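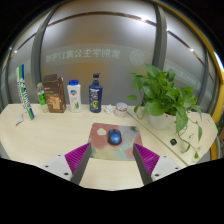

Tirta Kusuma wrote to me after the last session that a desk does not become untidy in one day, it becomes untidy every time a thing is put down "only for a moment". I think this is a good beginning for our fourth topic, and I will use his remark several times in these notes.

Course: Keeping a Small Home in Order
Handout 4: The desk as a place for work and for other things
Prepared by Yaneth Cárdenas
Version of 26/11/2023

4.1 Why we treat the desk separately

In the kitchen and in the bathroom, most objects tell us by themselves where they belong. A desk is different. It is a flat surface at a comfortable height, and in a small room it is often the only one. So it receives the post, the shopping, the drinking water and the sport things, together with the objects of work. A student in the December group of last year lived in one room on Halvorsen Street and used her desk also for eating and for ironing. Her case is extreme, but most of us know a part of it.

4.2 Zones

I propose to divide the desk into two zones.

The near zone is where the hands are. The mouse pad and the mouse belong to it, and the keyboard if you use a separate one. The wood between you and the mouse pad should stay free, so that the arm can rest.

The back zone is the strip along the far edge. Tall things collect there quite naturally, and on the desk at the top of this handout you find a shuttlecock tube, a bottle of water, an open cardboard box and a white bottle with a blue flip cap. A row like this is not a bad solution. It leaves the middle of the desk usable. The difficulty is that the row accepts everything, and after some weeks we do not see it any more.

4.3 Going through the back row

Start at the left and take each object in the hand. Ask where it is used, and not where there is space for it.

Shuttlecock tube. It is used outside the home, therefore it goes with the racket and the shoes, near the door. A tall tube that leans is easily pushed over by a sleeve.

Water bottle. It may stay, this is a thing of daily use. Keep it at the back and to one side, away from papers and electrical sockets. Close the cap after drinking.

Cardboard box. A box with open flaps is an invitation. Decide the same day: either it is emptied, folded flat and carried to the paper bin, or it receives a real purpose and the flaps are cut off. If you may need to send the goods back, put the box on top of the wardrobe with the receipt inside.

Bottles for washing and body care. They belong in the bathroom. If you share the bathroom and prefer to carry your things with you, use a small basket with a handle and keep it on a shelf. Hand cream is an exception which I allow.

Small packets. A little folded packet lying flat at the edge is the object which stays the longest, for it disturbs no one. Open it. Keep what is inside, or throw it away.

4.4 Cleaning the surface

When the back row is removed, wipe the wood with a slightly damp cloth, always along the grain, and dry it directly with a second cloth. Do not pour any liquid on the desk itself. For the mouse pad, read the label first, if there is one. Many cloth pads can be washed by hand in lukewarm water with a little mild soap, but they must dry flat, and this can need a whole night. Printed pads with soft colours hide stains very well, so please clean them by habit.

In the session we compared two cleaners, Budix and Dumitz. Both left the wood clean. The smell of Dumitz was too strong for several participants, so open the window.

4.5 Homework

Clear your back row once completely and put the objects on the bed. Return only what you used at the desk during the last 4 days. Write down what did not return and where it went.

Tirta added in the same letter that he stopped at the water bottle and one pen. You are not obliged to go so far.

Next time we meet in room 37 and not in room 261. Please bring your list, and one object for which you could not find a place.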